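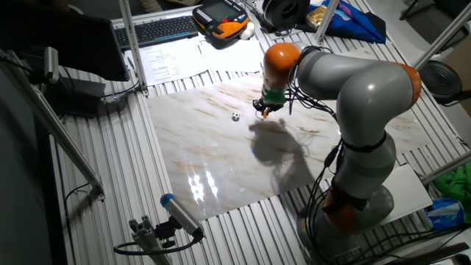
The Ten-Forty Demonstration

Cekel opened its test hall to customers once a year, in August, and the program was always printed the night before. Urszula Tokarz was down for ten-forty. Her entry read "Small object handling, Cell 3, 15 min." The entry above hers was the palletizer, which drew most of the crowd, and the entry below hers was lunch.

She had the cell powered by seven. The first hour went to calibration. She jogged the arm to each of the reference points, logged the camera reading, and compared it with the pose the controller believed it held. The worst residual was on the far corner of the board. She ran the routine again and it improved slightly. She saved the file under a new name and left the old one where it was.

The task was simple to state. A visitor would put the little soccer ball anywhere on the marble-patterned board, at any moment, and the arm would find it and pick it up. The test log stood at 1,679 attempts, of which 34 had failed. She had sorted the failures by cause. Most were glare: the board was polished, and at certain angles the hall lights lay across it in long white streaks that the detector took for edges. The rest were the ball rolling when a fingertip touched it off centre. One was listed as unexplained.

Czesław Jakubowski came at ten-thirty with the Walczak people, five of them, in visitor vests. Walczak made bearings and had a sorting problem. Jakubowski had sold them the idea of the cell in the spring and had not been in the hall since.

"Is it ready?" he asked her.

"It's ready within the stated conditions."

"Which are?"

"They're on the sheet."

He did not look at the sheet. He turned to the group and told them that the cell used the Prarnosus vision package, that it learned new parts in an afternoon, and that it would work at any hour under any light. Tokarz wrote "any light" in her notebook and underlined it.

She gave the safety talk, showed them the red button on the pendant, and explained that she would be holding the pendant throughout. Speed was limited to 500 millimetres per second. No one was to reach over the table while the arm was moving. A tall man at the back asked what it did when it wasn't sure. She said it stopped and waited. He asked how long. She said until somebody told it something.

The first visitor placed the ball near the middle. The arm came across, paused over the board, descended, closed and lifted. There was some polite noise. The second placed it close to the edge, with the same result. The third rolled it instead of placing it, and the arm held at its standby height until the ball had settled, then took it. Jakubowski said that this was the intelligence he had been talking about. It was a velocity threshold, and Tokarz had set it herself.

The tall man went fourth. He walked along the table, bent down until his eyes were level with the board, and set the ball in the brightest part of the reflection.

The arm moved over and stopped. The pendant showed a confidence value below the limit and a prompt: CONFIRM OR REPOSITION.

"It's thinking," said Jakubowski.

"It's waiting," said Tokarz. She let it wait. The group watched the gripper, which did not move. After a while she asked the man whether he wanted her to confirm.

"Would it get it?"

"Probably. It might roll."

"And if you weren't here?"

"Then it would stay like that, and the line would stop, and you'd get message 782 on your phone."

He nodded and wrote the number down. Jakubowski began to say something about the next software release. The man asked Tokarz what a matte board would cost. She told him. He asked whether the Gulgate site had one, and she said Gulgate had two, and no skylights.

She pressed confirm. The fingertip touched the ball on its left side, and the ball rolled clear of the glare and came to rest. The arm rose, looked again, and picked it up on the second try.

At ten-fifty-five the group went through to lunch. Tokarz opened the log, added the four attempts, and gave the last one a failure code for the first grasp. Under remarks she typed "glare, customer placed," then deleted "customer placed" and saved the file.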